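Eirlys Prydderch has spent most of the past year on a single household job: getting a robot arm to take hold of the rim of a trash bag and keep hold of it. Her group at Tridosden published its results in November under the project name Drastico.

"Film is a bad object for almost every method we had," she said. "It has no fixed shape, and the camera gets highlights where it wants an edge."

The group recorded 1,095 demonstrations in furnished rooms, all with a person guiding the arm. After trials with tracking errors were removed, 1,000 remained for training. The policy takes the wrist camera view and the finger position as input and outputs a short sequence of motions, which is then recomputed. It has no model of the bag.

Prydderch said the main finding concerns where the grasp is made. Policies trained on grasps anywhere on the bag did poorly at the next step, opening it. Policies trained only on rim grasps did better, even with less data.
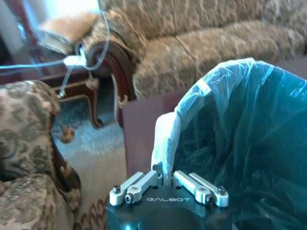
Edwards, reading the paper for a workshop at Rullinard, objected that the comparison favors the rim by design, as the opening step was itself demonstrated only from the rim. A fair test, in that view, would need a second set of opening demonstrations for side grasps.

Prydderch accepts part of this. "We can't separate the two effects with the data we have. What we can say is that the rim policy transfers to rooms it wasn't trained in."

The transfer test used 26 bags and 3 rooms held out of training. Most failures came before contact, when the fingers closed short of the film. Slips after a good grasp were less common, and the paper lists them separately.

She is cautious about force sensing. The film weighs so little that the signal at the wrist is mostly noise, and an early version that used it was dropped.

The next set of recordings will include side grasps carried through to opening. Collection starts once the labeling tool has been rewritten to mark the moment of contact.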